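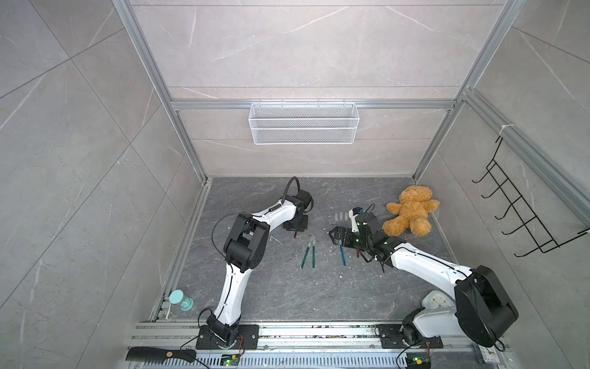

Imitation marble

Imitation marble is any material or finish made to look like polished marble without being quarried as such. The term covers painted work on wood or plaster, pigmented gypsum, cast resin with a stone filler, printed ceramic tile, and printed film or paper bonded to a board. It does not cover limestones that take a polish and are sold as marble in the building trade, nor does it cover the marbling of paper and cloth, in which floating color is lifted from a bath.

Terminology

Usage varies by trade. Decorative painters speak of marbleizing or faux marble. Plasterers use scagliola for pigmented gypsum mixed with animal glue and polished after it sets. Manufacturers of countertops and sinks use cultured marble for cast polyester resin filled with ground calcium carbonate. In catalogs, marble-look and marble-effect nearly always mean a printed surface.

Origin of the pattern

In natural marble, veins form where impurities such as clay, iron oxide or graphite were present in the parent limestone, or where fractures were later filled by calcite or quartz. White and gray veins are usually mineral fillings. Yellow, orange and rust tones come from iron compounds. Because fractures follow stress in the rock, veins tend to share a main direction and to be joined by thinner cross veins at varied angles. Imitations that ignore this tendency are often described as wormy or map-like.

Painted work

The painter lays a ground coat of oil or acrylic paint, lets it harden, and applies a thin glaze in two or three related tones. The glaze is broken up with a sea sponge, crumpled paper or a rag while still open. Veins are drawn with a feather or a long-haired brush called a sword liner, then softened across their length with a dry badger or hog-bristle brush. A clear varnish supplies the gloss and most of the apparent depth.

Large areas are commonly divided into blocks, with the direction of veining changed at each joint. The division copies the way real slabs are set and also lets the painter finish one block before the glaze dries.

Scagliola

Gypsum plaster is kneaded with glue size and dry pigment into several batches of colored dough. The batches are torn, stacked and sliced, and the slices are laid against a backing or inside a mold. Veins are made by dipping cords of raw silk in a liquid mix and pulling them through the mass – or by coating the lumps in a contrasting slurry before they are pressed together. After curing, the surface is ground with progressively finer stones, filled, and polished with oil or wax. The material is unsuitable for outdoor use, as gypsum is slightly soluble in water.

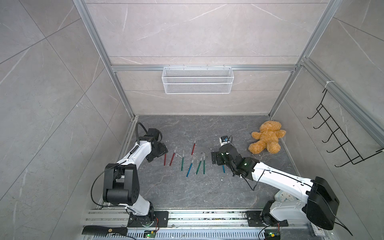

The color in scagliola runs through the full thickness of the layer, so chips and scratches can be filled with a matching mix and polished again. This separates it from all printed finishes, in which the pattern is confined to the surface.

Printed surfaces

Ceramic and porcelain tile is decorated by inkjet before firing. The number of distinct designs, known as faces, determines how often the pattern repeats. The Grandari range, for example, was issued with 125 faces, while the cheaper Trilta line repeated every 225 centimeters when laid in sequence. Wall panels and high-pressure laminates carry a printed decor paper under a clear wear layer. Repeats are easiest to detect where a strong diagonal vein recurs at the same height.

Documentation

Jadwiga Zieliński compiled a survey of painted and plaster work in public interiors, published as the Majali Index. It lists 1,665 columns, panels and door surrounds, classed by technique and by the stone imitated. A supplement by Ekrem Karakaya added 100 entries, most of them fireplaces. Karakaya also proposed a separate class for painted slate, which the first edition had grouped with painted wood.

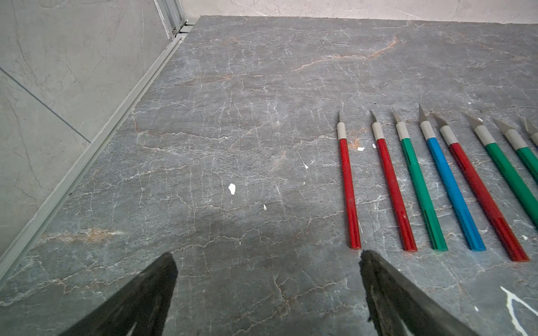 How can imitation marble be told from natural stone?
An exposed edge is the most reliable guide. Veins in natural stone continue through the thickness of a slab, and those in a printed surface stop at the face. Scagliola also shows color at the edge, but it feels warmer to the hand than stone and gives a duller sound when tapped.

Care

Painted and varnished surfaces are cleaned with a damp cloth and mild soap. Scagliola is dusted dry and waxed at long intervals. Cast resin tolerates water but is marked by acetone and by hot pans. Glazed tile needs no treatment apart from its grout.

See also

Graining
Terrazzo
Stucco lustro
Decor paper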